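Extensions and loft rooms – where we've got to

Quick one this month as we are half out the door. July 4, 2021 and the phones have not stopped, mostly people who spent the spring looking at the same four walls and now want a fifth. So, in no order.

Side returns. Still the most asked for by a mile. If you have a terrace with that narrow strip of concrete down the side where the bins live, that's a side return. Fill it in, put glass over it, kitchen gets wider. The Brarlow job is at plaster stage and the owners have moved the sink twice on paper, which is fine, paper is cheap. Once the drains are in it's not fine. Please decide on the sink early. Same goes for the hob if you want it on an island, the extract has to go somewhere and it's usually through the floor.

Rooflights – lead times are bad. We were told August for the Malý order and would not put money on it. If you have drawings approved, order the glass now and store it. Under a sheet, flat, off the ground.

Table sizes. We get asked this more than anything structural. Draw your table on the plan at its real size and then draw the chairs pulled out. A round one sits better in a squarish room and you don't catch your hip on it going past. Leave more gap than you think on the side where people walk to the garden door.
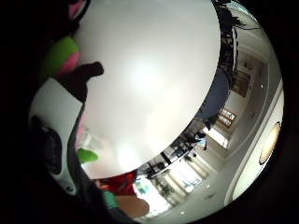

White tabletop, light bouncing off it.

Lofts. Head height is the whole game. Measure from the top of the ceiling joist to the underside of the ridge before you ring anyone, and take off a bit for the new floor and the insulation, people always forget to take it off. If it's tight you are looking at a dormer or at lowering the ceilings below, and lowering ceilings means moving out. Stairs want to go over the existing stairs if at all possible. Otherwise you lose most of a bedroom to gain one and the sums look silly.

Pruner next. This is the bungalow with the flat roof at the back, built in the sixties by somebody in a rush. We opened up the ceiling and the joists were fine, the deck wasn't. New deck, new insulation on top, warm roof. Planning came back with 3 conditions, all to do with matching brick, and the brick is no longer made so we are going round reclamation yards with a sample in the van. Anyone who has 208 decent reds stacked behind a shed, do get in touch.

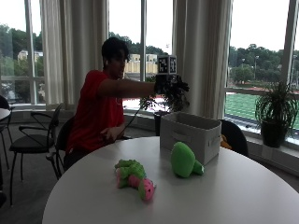
Do I need planning permission for a single storey extension at the back?
Often you don't, it can come under permitted development if it's kept within the limits for depth and height. Flats, listed buildings and conservation areas are different, so check with the council before you pay for drawings.

Party walls while we are on it. Serve the notice early, knock on the door first. A letter out of nowhere puts peoples backs up and then you are paying for two surveyors. We had one last year go on for months over a fence post that wasn't even in the drawings.

Nusari – finished, nearly. Snag list is down to a sticking door and the bathroom fan, which runs on after the light goes off for longer than anybody would want. Floor is down throughout. They went for the same boards in every room with no threshold strips and it does
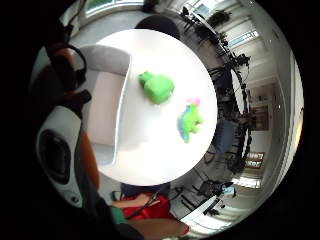
make the whole place feel bigger, even the hall, which was always the mean bit. Costs a little more in labour to get the runs lined up through the doorways. Worth it we think. They also kept the old pantry, shelves and all, when every drawing up to the last one had it knocked through. Good call, it stays cool in there and it hides the boiler controls.

Heating, last thing. If you are having underfloor, tell us before the slab goes in and not after. Sounds obvious. Insulation depth under the screed changes the dig, and the dig changes the skip count, and skips round here have gone up agian.

Office shut the second week of August. Messages will be picked up when we're back, urgent leaks excepted. Drawings for the autumn slots need to be with us before then please, there are two left.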